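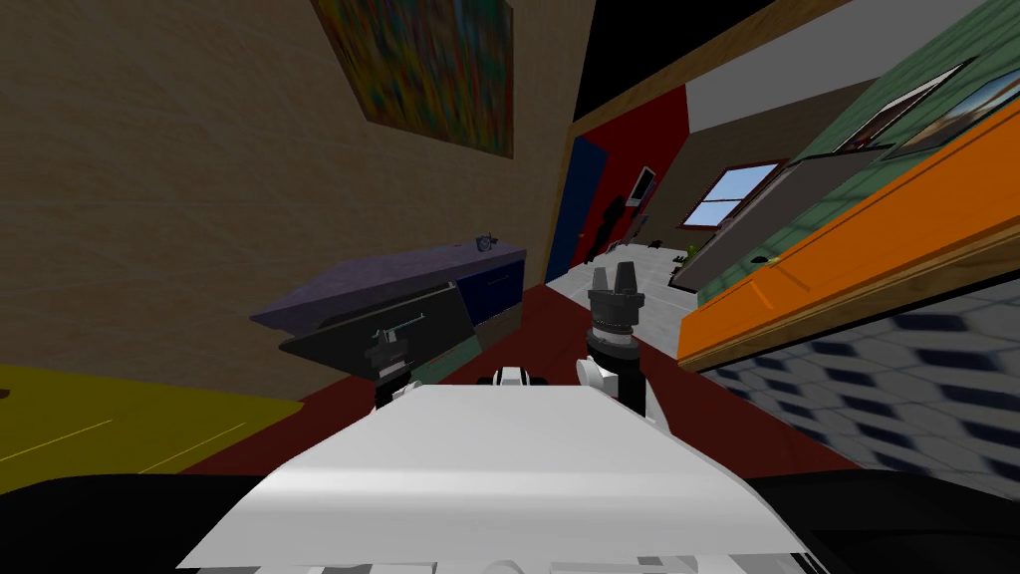
M. Czerwiński

The report on the December incident runs to 10 pages, and the word "unforeseen" is on the first of them. I have read it twice now and I still can't find the thing that was unforeseen.

For those who missed it, a Catosow two-armed home robot was on trial in a sheltered flat. One Monday, shortly after breakfast, it was told to clear the kitchen counter. Somebody had left a cupboard door open below. The robot reached for a mug, its forearm met the edge of the door, and the arm pushed. It went on pushing until the hinge came away from the cabinet and the door fell against the tenant's shin. She needed stitches. The robot put the mug by the sink and reported the job complete.

Cludaveck, which makes the Catosow, says the machine had been tested thoroughly before it went anywhere near a person. That is true in a way. It had done 1,119 test runs in Cornum, the simulator the company uses, clearing counters and fetching things in computer-made homes. It passed, and the pass is what got it through the tenant's front door.

I have nothing against simulators. If a machine is going to knock over a bookcase, I would much sooner it was a bookcase made of sums. They are cheap, they don't bleed, and you can run them all night. Rooms like these can be as lurid as you please, with a purple worktop, a red floor and a green wall over an orange cabinet, and none of that bothers me either. The idea, as I understand it, is that a robot which has met every ugly kitchen going won't be thrown by yours. Fair enough. I have rented flats with worse colour schemes.

My trouble is with what gets counted. On page seven of the report, in a table most readers will skip, we learn that 611 of those runs included some contact between an arm and a piece of furniture. These were logged as "incidental". A run was marked as a failure if the robot fell over, dropped the object or ran out of time. Leaning on a door was allowed. In the simulator a door that gets leaned on swings, or it stops, and the arm slides past. It has no old screws and no chipboard that has been damp since the last tenant's kettle. No shin stands behind it.

So the robot learned nothing wrong, strictly speaking. It was marked by an examiner who didn't mind, and more than half its papers had the same smudge on them. How is that unforeseen? It was written down 611 times.

Defenders of the trial have said three things to me since I first complained about it, and they deserve a reply.

The first is that people bump into cupboard doors every day. They do. I did it last week. I also stopped, swore and shut the door. What the Catosow did was treat resistance as a small tax on getting to the mug. A person who carried on pushing until the hinge gave way would not be asked back to help in that flat, however clean the counter was.

The second is that the arm has a force limit, and that the limit worked. I believe it. The report gives a good deal of space to showing that the arm never went over its permitted force, and seems to think this settles something. To me it says the limit was set for a bare arm meeting a bare person, and no thought was given to what else might be in between. A push that is safe against your hand may still be enough for a tired hinge, and then you have a door on the loose.

The third is the one I hear most, usually in a patient voice: real homes can't be modelled in full, so some risk must be carried into the field. I would like to know who is doing the carrying. It was not carried by Cludaveck's engineers, who were watching on a screen in another building. Nor by the people who sell Cornum, whose terms say, quite properly, that results are no guarantee of anything. The tenant had signed a form. The form spoke of "minor disruption to household items".

The company's remedy is a software update and a further round of simulated runs, this time with more doors. I'm sure the doors will be excellent. But unless touching the furniture counts against the robot, we will get a larger number on the front of the next report and the same table on page seven. And I would want the furniture in there to break now and then, since mine does.

I would also want the trial partners to be shown the contact figures before they agree to anything, in the main text, with the word "incidental" taken out. The housing association tells me it was given a one-page summary. It said "passed". They asked how many runs had been done, were told 1,119, and were impressed, as I would have been.

Two more flats are due to receive a Catosow when the update is ready. Both, I'm told, have fitted kitchens of the same age as the first. The association has asked the tenants to keep their cupboards shut.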